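Two arms, one table

Loltgate sells the Huvier bench kit as a pair of arms, ready for small handling jobs. Hire is 711 a month, with training charged separately.

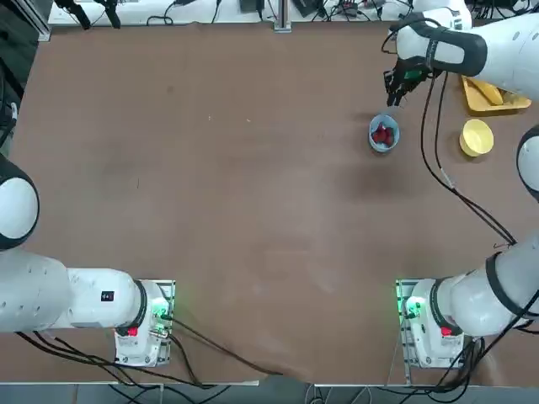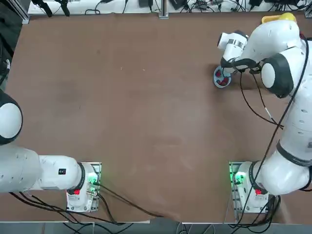 The right arm at the bowl job, with the left kept out to its side.

Armelle Poulain, who runs the Loltgate demo room, puts new buyers on light items first. Setting up took us 40 minutes on Thursday. The manual runs to 206 pages and the index is poor. Spare grippers come from Dogar and take 16 days to arrive.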